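Grollia – Informe de seguimiento del programa de menaje y ropa de cama para pisos de acogida
9 de febrero de 2023

Hola de nuevo a todo el equipo de Kirno:

Os escribo el informe de mitad de periodo, que me pedisteis breve y que ya veréis que me ha salido regular de breve. Lo principal: vamos bien de plazos, algo justos de almacén y muy contentos con el piso de Arai, que por fin tiene a familias viviendo dentro.

De los 3.000 euros de esta segunda ayuda hemos gastado ya el 97 %. Casi todo se ha ido en ropa de cama, platos y fuentes, y lo que queda lo guardamos para reponer lo que se rompa (que se rompe, sobre todo los platos hondos). Los juegos infantiles de sábanas han sido el gran acierto. Yo era partidaria de comprarlo todo liso y blanco, por aquello de lavarlo junto, y me alegro muchísimo de haber perdido esa discusión. ¡Los de dinosaurios vuelan! En la próxima compra pediremos más de esos y menos de los de rayas, que siguen casi todos en la estantería.

Lo otro que os quería contar son los ratos de juego con comida. Empezaron casi sin querer: en una caja de donaciones venían frutas y verduras de las de jugar a las tiendas, y a partir de ahí hemos montado una actividad fija en los dormitorios. Se extiende un plástico encima de la cama, se sacan un par de platos de la vajilla y alguna caja, y cada niño decide qué va en cada sitio y cómo se llama. 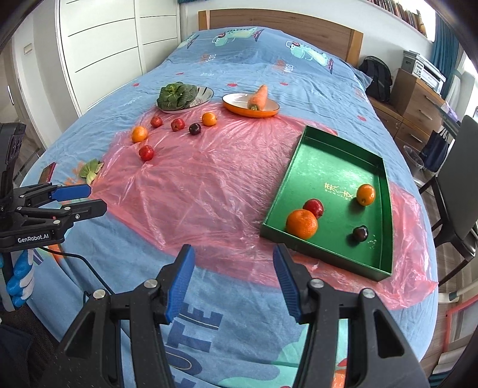

A mí me gusta porque de paso se aprende vocabulario. Muchas familias llegan con muy poco castellano y las verduras son un buen comienzo: la zanahoria sale a la primera, el pak choi nos ha obligado a aprender a nosotros, y con la fruta redonda hay debates larguísimos sobre si algo es mandarina o naranja. También sirve para hablar de la compra y de lo que se cocinaba en casa, y ahí las madres se animan más que los críos. Hacemos 2 sesiones por semana, de 40 minutos cada una, y casi siempre se nos alargan.

Cosas que no van tan bien. El plástico fino es barato pero se rasga enseguida y se arruga en cuanto alguien se apoya, así que queremos probar con un hule. Las cajas donde servimos la fruta son recicladas, cada una de su padre y de su madre, y no hay manera de apilarlas. Y el pedido de edredones de Pastard sigue pendiente – nos dicen que llega en abril, pero ya nos lo han cambiado de fecha una vez y prefiero avisaros.

Para la segunda mitad os pediría poder pasar el sobrante de transporte a textil. Es una cantidad pequeña y nos permitiría tener un juego de sábanas de recambio por cama, que ahora mismo vamos a lavadora diaria. Si os parece bien, decídmelo por correo y lo dejo apuntado en la justificación final.

Las facturas van en la carpeta compartida, ordenadas por proveedor. Falta la del último lote de fuentes, que subo en cuanto me la manden.

Un abrazo y gracias,
La coordinadora del programa, Grollia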